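Cable fault at the table station: a gallery

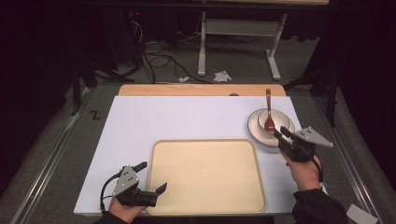 Vallstead, 02/01/2022

Two hand-held grippers at the tray station, the left one beside the tray and the right one up at the plates and the bowl with the spoon in it. Both have a black cable, and the cables are what this page is about.

The job is to lay a tray: plates, bowl and spoon, over and over, with a person holding a gripper in each hand and the grippers recording how they move. We planned 300 runs on this table for the Martens kitchen project. We got most of the way through before Jolien Coppens noticed that the right gripper's finger readings did not match what she was doing with it. The log said closed while her fingers were open.

Terence Dawber went back through the files and found the same thing in 12 earlier runs. Each time the reading froze for a second or two, then jumped to catch up. No error was raised, so the runs were saved as good. All of them had the right hand lifted high over the plates, with the cable hanging its full length beside the wrist.

Rhys Goodwin took the right gripper apart on the bench. One conductor in the cable had broken just behind the plug, inside the sleeve, and the two ends touched or parted depending on the angle of the wrist. From the outside the cable looked fine. The left cable tested sound, but it had been in service just as long and we replaced it too.

There was a smaller problem behind the big one. The Zunum logging software is supposed to flag any channel that stops changing, and that check had been switched off in August while Gerrit Michiels was chasing a different fault. It was never switched back on. Gerrit has asked for this to be written down, so it is.

No one was hurt and nothing was dropped. The cost was seven days of work, counting the repeat runs and the wait for parts.

What has changed at the station:

New cables on both grippers, with a proper strain relief at the plug end.

The frozen-channel check is on by default and needs a second person to turn it off.

A wiggle test before each session. Hold the gripper up, bend the cable at the plug four ways, watch the reading.

Cables are now logged by hours of use. Zsófia Bíró keeps the sheet and the labelled spares are in the grey drawer under the Dristus bench.

The 12 bad runs have been pulled from the set and kept in a separate folder. If you copied the data before the date at the top of this page, please delete your copy and download it again.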